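Lab notes > Manipulation > Work diary

August, bench diary, evening entry

Spent the day on the approach planner and the wrist camera timing. Arrived with the intention of only doing the timing. The two turned out to be the same fault seen from different ends, so the planner got pulled in before lunch and stayed in.

State at the start: grasp proposals come from the Grellari node, the planner (Temska, our branch) takes the top one and builds a straight approach from a pre-grasp pose. The complaint in the tracker was that the last stretch of the approach drifts sideways by a few millimetres when the target is narrow. On lumpy blue items the drift does no harm. On thin white ones it does.

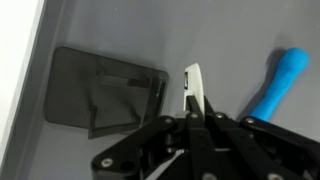
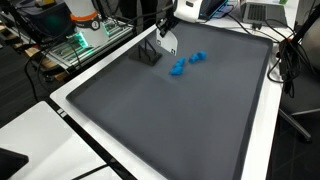 Henok Alemayehu's view, given over the call at 11:40, was that I was wasting my time on the planner and should look at which clock the image stamp comes from. He had the same drift in the spring on the Murgate cell and it went away when he stopped stamping on arrival. I said the stamps had been checked. He asked by whom, and against what. I had no good answer to the second part.

So, stamps. The driver stamps an image when the buffer is handed over, and the joint states are stamped at the controller. I logged both against the controller clock with the arm swinging the wrist joint back and forth, then slid one trace against the other until the motion lined up. Offset 19 ms, images late. At the speed we run the final approach that is enough to place the target wrongly if the grasp is refreshed on the way down, and the refresh is on by default. I had forgotten the refresh was on by default. It is now written at the top of the config file in capitals.

Correction applied as a fixed offset in the transform lookup. I don't like fixed offsets. They are right until someone changes the exposure setting. Proper fix is to take the stamp at the start of exposure and add half the exposure time, but the driver needs a patch for that and the person who knows the driver is Sutrisno Jugah, who is away until the end of the month. Left a note for him in the tracker with the log attached.

With the offset in, the drift is smaller but has not gone. What remains is in the planner. Temska resamples the approach path after each refresh and blends old into new over 9 waypoints, whatever the distance left. Far out this is fine. Close in, the blend has not finished when the fingers should already be on the final line, so the tool is still moving sideways as it goes down. Plotted the lateral error against the remaining distance and the tail was obvious.

Two ways to deal with it:

a) Scale the blend length with the remaining distance.
b) Freeze the refresh inside a set distance and go in on the last good estimate.

Tried (a) first, as it keeps the feedback. Result was a rougher path near the end, with the velocity limiter cutting in on joint 5. Tried (b) with the freeze set at 40 mm. Smooth, and the lateral error in the log stayed inside 2 mm on every approach I ran. I have kept (b) for now. It assumes the item does not move in the last part of the approach. If the fingers brush a neighbour and push the target, we will not see it. Catherine Dunbar will raise this at review and she will be right to.

Side issue found on the way: the collision check was using the open finger model for the whole approach, including when the fingers are set part-closed for narrow targets. This threw out perfectly good proposals next to tall items. Swapped it to read the commanded width. Rejected proposals in the replay set went from 7 to 2. One of the remaining 2 is a true collision. The other is a hole in the depth data on a dark item, and belongs to perception. Ticket passed to Markos Fragkou.

I looked at the depth hole long enough to be sure it was not mine. Dark matt surfaces on a grey floor come back patchy at a shallow viewing angle, and the plane fit then eats the thin parts. Raising the viewpoint helps. So would a less greedy threshold in the plane removal, but that has effects elsewhere and I am not touching it on a day when I have already changed three things.

Commits, in order: clock offset, refresh freeze, finger width in the collision model. Kept separate so that each can be backed out. Replay passes on all of them. Full run on the arm not done yet with all three together.

For tomorrow: repeat the swing test at two other exposure settings, and write down the offset for each. Move the freeze distance out of the code and into the config. Ask Jonatan whether the Stamatopoulos simulator can inject a stamp delay, in which case this could have a regression test.

Left the bench at 18:20. Logs are copied to the shared disk, the folder is named after the ticket.

Filed under: planning, timing, calibration, grasping

Recent entries
Velocity limits and the joint 5 problem
Replay set, second clean-up
Plane removal on grey floors
Hand-eye calibration, repeated
Why the Grellari scores cannot be compared between runs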